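List: Fadthorpe Tabletop and Indoor Games
Date: 3 Jan 2021
Subject: Re: [games] Small goals for the March league, worth it?

On the matter of goals, an earlier message said:

> I think we should just buy the Drumen mini goals and be done with it.
> White tube, mesh sides, slanted back, they look like the real thing and
> the kids will love them. The Peng ones are cheaper but flimsy. The Drumen
> page has 549 reviews and nearly all of them are five stars. If we order
> before the end of the month we can have them for March. Can anyone give
> me a reason not to?

I can give you a few. I'm not against buying goals. I am against buying these because they look like the real thing, which is the only argument I've seen so far in two weeks of messages.

First, the reviews. I read more of those 549 than is healthy and a lot of them say "arrived quickly" or "grandson excited." Fine. Very few come from people who had one in use for a whole season. I'd trade the lot for three people who had taken shots at one every week since summer.

Second, the color. White goal, white wall, cream floor. Every hall and spare room we play in is painted some kind of white. Push a little white goal up against that and the only thing telling you where the post ends is the tubing and a lot of thin lines. Add a small ball and a seven-year-old who is certain it went in, and you will be refereeing arguments all afternoon. Look at one against a wall and tell me the edges jump out at you.

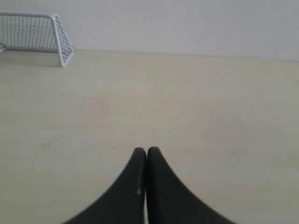
What I'd want settled before any money goes out:

1. Color. Does Drumen sell them in anything but white? If not, can we put a strip of red tape on the crossbar and the uprights without it peeling off by the second week? I have my doubts about tape on a rounded tube.

2. Mesh. Small square cells are nice to look at and they do let you see the wall through them. I'd like to know what happens when somebody steps on the side panel. The listing says "durable." So did the listing for the folding score stands, and we all remember those.

3. Staying put. With a wall behind it a light goal has somewhere to stop. Out in the open on a smooth floor, I expect it to slide every time the ball hits the bar. The Aten goals have rubber feet, or at least Aten claims they do. I haven't handled one.

4. Price. By my addition the full order comes to 950 with shipping. We have 1,517 in the account and the hall deposit still has to come out of that. Spending more than half of it on toy goals before we know how many teams are signing up seems backward to me.

My suggestion is to order one pair, which is 108, and play with it in January and February. Kick at it, trip over it, leave it in somebody's trunk. If it's still square by the end of that, I'll vote for the rest and say so on the list.

And if the answer is that we have to order all of them now to get the discount, I'd like to see the discount in writing. The page I looked at this morning had the same price for one pair as for eight.

Can whoever has the Peng set bring it along next time too? "Flimsy" is doing a lot of work in that message and I'd like to bend one myself.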